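About Draser

Draser sets up and looks after plate-handling cells for small laboratories. Krum Kovačević and Wilma Leemans started the company after years of mending other people's machines, and there are now nine of us. We do not build robots. We install them, teach them where things are, and come back when something has drifted.

Every cell is laid out in simulation before we bring any tools to site. The customer gets the layout to comment on, and we keep it for as long as the service contract runs. 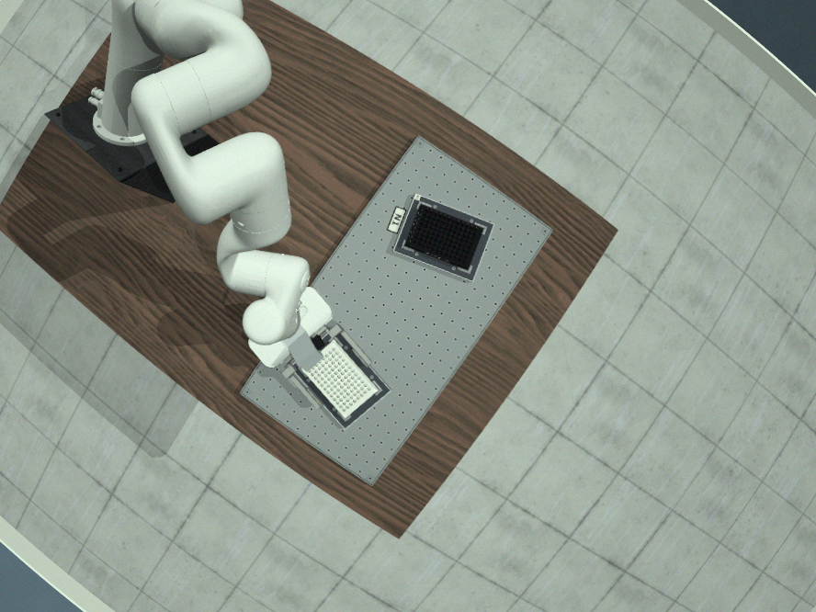
Teaching positions takes up most of a set-up visit. Each plate holder has its own taught point, and a holder turned to a different angle needs its own approach as well. On the Cosia layout the black plate's holder sits at another angle from the white one under the gripper, so the two are taught separately and checked separately. Pieter Declercq does this at low speed, with an old plate first -- never with samples.

A routine service covers the base bolts, the gripper fingers, the cable connections and every taught point. We run 30 pick-and-place moves before handing the cell back, and leave a signed sheet with the readings.

Kobe Vermeulen answers the service line from 7 in the morning on working days. For new cells, write to Wouter Van Leeuwen. Our next free installation dates are in September.

Page updated 2018-06-03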